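Telitz District Transport Desk

The Telitz District Transport Desk is an office of the district administration of Telitz that arranges seats on public and chartered vehicles for residents who cannot reach an examination, a hospital appointment or a court date by ordinary means. It is based in Pliltach, the district seat, and reports to the deputy administrator for public services.

History

Before the desk was set up, requests for emergency travel were handled by the roads department, which kept no separate record of them. After a landslide closed the Viston road in September, 22 candidates for the state teaching certificate were left on the far side of the pass. The district administrator, Jolán Orbán, approved two bus trips by the longer Escobedo route, and 19 of the candidates sat the examination on the appointed day. The others were allowed to take it at the next session. An order establishing a permanent desk was signed on 7 Aug 2021.

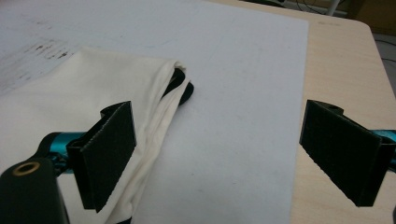 Under the order, the desk may hire vehicles without a separate tender when a road has been closed for more than five hours. Longer contracts remain with the purchasing section. The first head of the desk was Azucena Villaseñor, previously a route planner in the roads department.

Operation

Applications are made in person at Pliltach or through any village office. An applicant must show proof of identity and a document stating the place and time of the appointment, such as an admission card or a summons. Places are given first to examination candidates and patients, then to persons called before a court. Family members may travel only with minors or with patients who need assistance.

Fares are set at the regular bus rate for the same distance — the district pays the difference. Passengers who fail to appear are not charged, but their places may be given to others at the time of departure.

Coverage

The desk serves all villages in the district, including those above Viston that have no winter bus service. Travel beyond Escobedo requires the consent of the neighboring district.

See also

Viston road
Public transport in Telitz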